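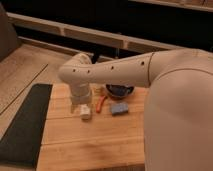 Lama Bataineh
Workshop tutor, Drurport

How to fix a wobbly table

I get asked this one more than anything else at my Drurport evening class, so I thought I'd finally write it down. You'll need a screwdriver, wood glue, a bit of 40 grit sandpaper and some 200 grit too, plus a couple of clamps.

First, make sure it's the table and not your floor! Turn it 90 degrees and try again. If the wobble moves to a different corner, your floor is uneven and a felt pad under one leg will sort you out.

Still wobbly? Flip it over onto a blanket and wiggle each leg in turn. Tighten any screws you find - by hand, please, as a drill will chew up the holes in no time. I did that to my mum's kitchen table one September and I still hear about it.

If a joint is loose, ease it apart and scrape off the old glue. Rough it up with the 40 grit, wipe away the dust, then spread on fresh glue and clamp it. Leave it overnight. Tomás Ó Gríofa, who taught me, used to leave his for 2 days, but he was never in a hurry.

Once the clamps are off, go over any dried drips with the 200 grit and stand the table back up.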